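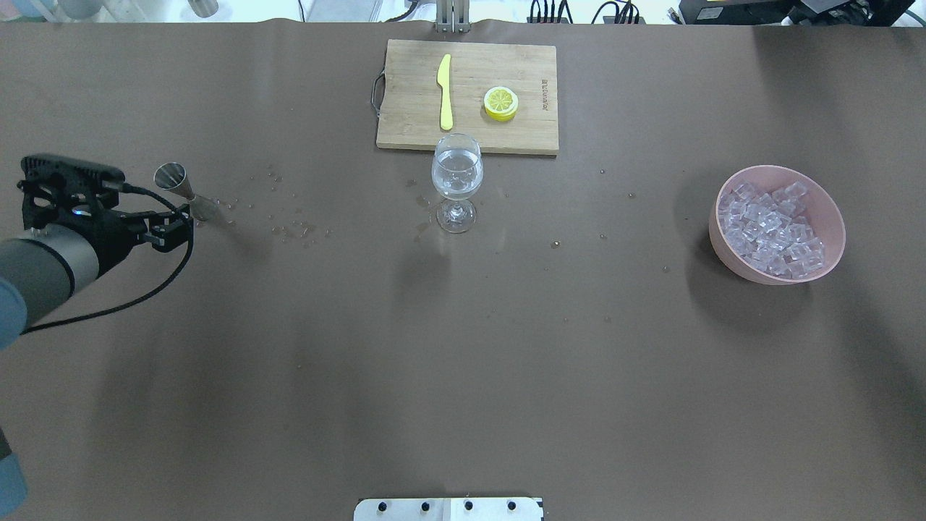
Drinks table, end-of-shift check
Golestani room, Plellside
Checked by: Marilou Ignacio
Date: Jun 30, 2018

1. Tabletop clean and dry: NO
Droplets across the brown top and little bits of debris too. I know it's only water, my dears, but water travels, and the next thing you know it's on the floor under somebody's good shoes. Please wipe the whole top, corners included, and then go over it once more with a dry cloth.

2. Cutting board and knife: OK, with a note
The yellow plastic knife is a lovely choice for lemons and I'd like us to stick with it. Do lay it flat with the blade facing away from whoever is slicing, and wash the board by hand (never a soak, please, we lost a nice one that way in June!).

3. Glassware: MOVE
The wine glass is standing right up against the cutting board with water in it. Stemmed glasses go over so easily! Give it a place of its own, well clear of anyone's elbow.

4. Ice: OK
Pink bowl nicely filled. Scoop only, no fingers, and never dip a glass in to save time, however long the line gets.

5. Jigger: OK
Rinse between pours and leave it upside down on a clean towel at closing.

6. Cut fruit: CHECK
Any lemon left over at the end of the night gets tossed, even if it still looks pretty.

Follow-up: Shoaib Malik to recheck items 1 and 3 before the Flonbridge party comes in. Fresh cloths are in cupboard 2.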